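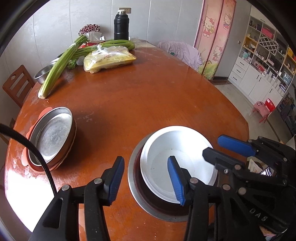 Print this page | E-mail to a friend

Reading time: 6 minutes

Leave the big table alone

My sister-in-law thinks I should get rid of my table. She's been saying it since May, when she had her own kitchen done, and she said it again on Sunday while leaning on it, eating toast off it and using it to hold up her handbag, her coat and a bag of cooking apples. It's too big, apparently. It's too brown. Everybody has an island now.

Well, I've cooked at an island. I spent a week at Benedicta Sarpong's minding her cats and I came home with a stiff neck and a grudge. You can't sit at it properly, you can't get your knees under it, and whatever you put down has to be picked up again straight away because it's making the place look untidy. Her hob is in the middle of it, too, so there's about enough room left over for one chopping board and a lemon. I like Benedicta very much. I still think she was robbed.

What I want from a kitchen is somewhere to put things down. I mean the in-between things, the pan that's finished with but not washed, the basin you'll want again in ten minutes, the colander, the post. A big wooden table takes all of it and you can still roll out pastry at the other end. Mine came from a house sale in Gindunby and cost me £200, plus a good lunch for Eleri Watkins and her van. We had to take the kitchen door off. It has scuffs all over it and a pale ring where I once put a casserole down without thinking, and I've stopped noticing any of them (except the ring, which I notice every day).

And while I'm at it, can we please stop being so fierce about stacking? There was a leaflet from Dandedura, the storage people, through my door on Wed 10 October, all about giving every pan its own slot. There were felt circles to go between them! I counted up what I'd spend if I did as I was told and it was £258, before the drawer runners. My pans live inside one another, and inside whatever basin or tub is nearest, and they always have. My mother did it, and her pans are the ones I'm using. A pan with a cloudy bottom boils potatoes exactly as well as a shiny one. If a good steel pot gets a scratch from sitting in a basin then it gets a scratch, and I'll go on making soup in it.

Marjatta Miettinen, who I argue with about most things, says I'm only defending mess. I don't think I am. I wipe down every night, I can't bear a sticky table, and crumbs get swept up before bed even if they get left until then. But there's a long stretch of the day, from the kettle going on to the last plate, when a kitchen is being used, and I don't see why it should have to look as though it isn't. You wouldn't walk into a shed and complain about the saw being out.

She did have one fair point, about the size. If you've got a galley kitchen then a table like mine is no use to you, and I'm not going to tell anyone to eat standing up in the hall so they can own one. Get a small one, then. Get a folding one. Just get something with legs that you can sit at and spill on.

As for my sister-in-law, she's coming again next weekend to do chutney. She wants to do it at mine. Her worktop marks, she says, and there isn't the room.

E-mail to a friend | Print this page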